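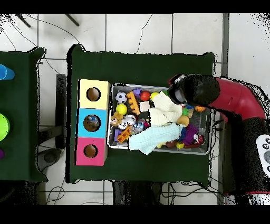 One parent wrote in to ask why the toy basket can't just be tipped out and wiped down at the end of the month, as it was before the move to Morrison. It can, and for plain plastic blocks that works fine. The trouble is that the basket stopped being plain blocks a long time ago. Soft toys, rubber toys, balls and baby blankets all end up in one pile, and trash gets in with them.

So from June the Morrison toy shelf is sorting before it cleans. Trash and recycling come out first. A crushed can has sharp folds and should never go back under a blanket where a child may reach for it.
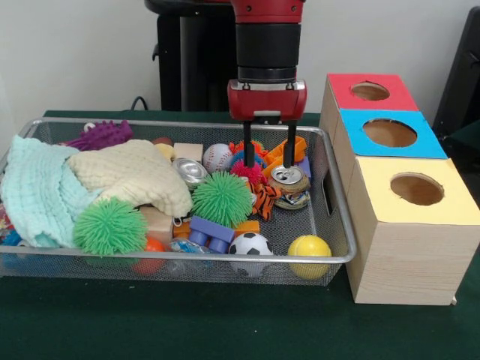
Toy basket on the green table, with a crushed can on top of the rope toy.

Blankets and knitted cloths come out next. Lift them straight up and shake them over the table, as small pieces catch in the knit. They go home in the wash bag with the plush toys and come back within 5 days. Please use unscented soap and skip the dryer for anything knitted.

Spiky rubber toys need more time than people give them. Dust and crumbs settle between the points, and a quick wipe only reaches the tips.

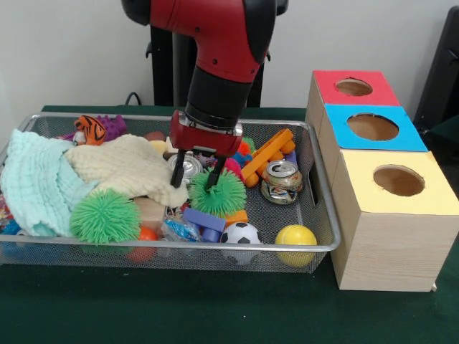

A soft brush and a bowl of warm soapy water will do it. Rinse them twice, squeeze out any that hold water, and leave them on a towel overnight. Balls can be washed in the same bowl. Rope toys dry slowly, so do those early in the day.

The boxes with the round holes are for posting games and are not storage. Check inside each one before stacking it, and take out whatever has been dropped in. If the cardboard has gone soft, put the box in recycling. Spare boxes are kept on the Vastero shelving, 2 rows up.
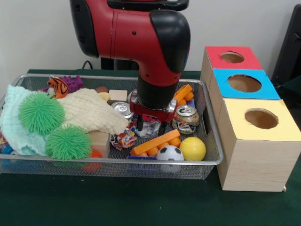 Dropping off toys

Donations are taken at the Gutesis Hall side door until 4 p.m. Clean blocks and balls are always welcome. We have enough plush for now. Label the bag "toy shelf 1608" so it goes to the right room.

Search this newsletter
Enter keyword
Go

Recent items
Wash bag sign-out for summer
Pornulgate play morning moves to the large room
Puzzles with missing pieces: what we keep
New hooks in the Morrison coat area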